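Home Explore Notifications Messages

Flurina Stöckli
May 23, 2021
2 min read

A thread on keg fleets for small cider makers. Mostly about whether to own them or rent them, and what each choice does to your cash and your cold room. I handle packaging and dispatch at Pudcombe.

Start with terms. An owned fleet means you buy the kegs, stamp them, track them, wash them and absorb the losses. Pay-per-fill means a leasing company owns the kegs and charges you each time one is filled and shipped. Long-term rental sits between the two: a fixed monthly fee per keg, and you keep the same kegs.

People compare the purchase price of a keg with the per-fill fee and stop there. The number that matters is turns per year. A keg that goes out and comes back often is cheap to own. A keg that spends the summer behind a bar that closed is expensive under any scheme, but the cost lands in different places. 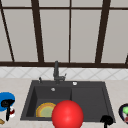 Turns are set by your slowest accounts. Average turn time hides this. We had good draft accounts in town returning kegs quickly, and a long tail of festival and wedding orders that came back whenever someone remembered. The average looked healthy. The tail was eating the fleet.

So split the data by account type before you run any figures. Town draft, out-of-region distributor, events, one-off. Four lines on a sheet are enough. If you only know when a keg left and not when it came back, fix that first and postpone the decision by a season.

Washing is the second item. Owned kegs come back dirty to you, so you need a washer, caustic storage, drainage that can take it, and labor. Our semi-automatic washer is a Wyss and it cleans two kegs at a time. It is slow and reliable. The floor drain was a bigger job than the machine.

Rented kegs also need washing. This gets missed. Under most pay-per-fill deals, the keg arrives externally clean and sealed, and internal cleaning before the fill is on you. Read the clause. "Ready to wash" and "ready to fill" are different products. 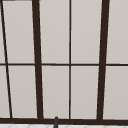 Window with dark brown bars and gray panes.

Cider-specific point. Residual sugar makes a badly cleaned keg a bigger risk than it is with a dry beer. If you package anything sweet without sterile filtration or pasteurization, refermentation in the keg is your problem whoever owns the steel. Pull a spear on a sample from each returned batch, with the pressure fully vented first, and look at it.

Couplers. Check which fitting your accounts pour from before you sign anything. Leasing pools tend to standardize on one fitting per market. If half of your bars use the other one, you will be buying couplers and lending them out, and couplers come back less often than kegs do.
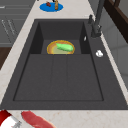

Does a small producer need a deposit on kegs?

A deposit is worth charging on owned kegs if it is high enough that the customer notices it on the invoice. A low one works as a sale price, and you will have sold a keg for far less than it costs to replace.

On contracts. We got quotes from Lirerent and one other pool. Lirerent wanted a minimum commitment of 1,000 fills over the term, with a shortfall charge for anything under. For a seasonal producer, that charge is the real price. Model your worst year and put the shortfall in.

Also look for the dwell clause. Ours allowed 14 days between delivery of the empty and the reported fill before daily charges started. That is fine in July. It is tight in winter, when we fill in blocks and let the cold room run down between them.

Brigitta Camenzind at Skanby went the other way and bought everything. Her accounts are nearly all within a day's drive, her own van does collections, and the fleet turns fast. With that route, I would own too. 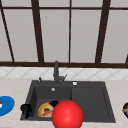
Window, tiled backsplash and countertop.

What we settled on: owned kegs for town draft, pay-per-fill for distributors, and no steel at all for events. Those orders now go out in bag-in-box. Still cider and lightly carbonated product only for that last one; anything with real carbonation stays in kegs.

The mixed setup means two sets of paperwork and two storage areas, marked on the floor. Mixing the empties is the most common error, and the leasing company will bill you for it. Color tape on the collar helps. So does a scan at the dock door, both directions, every keg.

I have the spreadsheet with the account split and the shortfall model. Reply if you want a copy. It assumes monthly billing, so change that tab if your pool bills by quarter.

14 Reposts 2 Comments Share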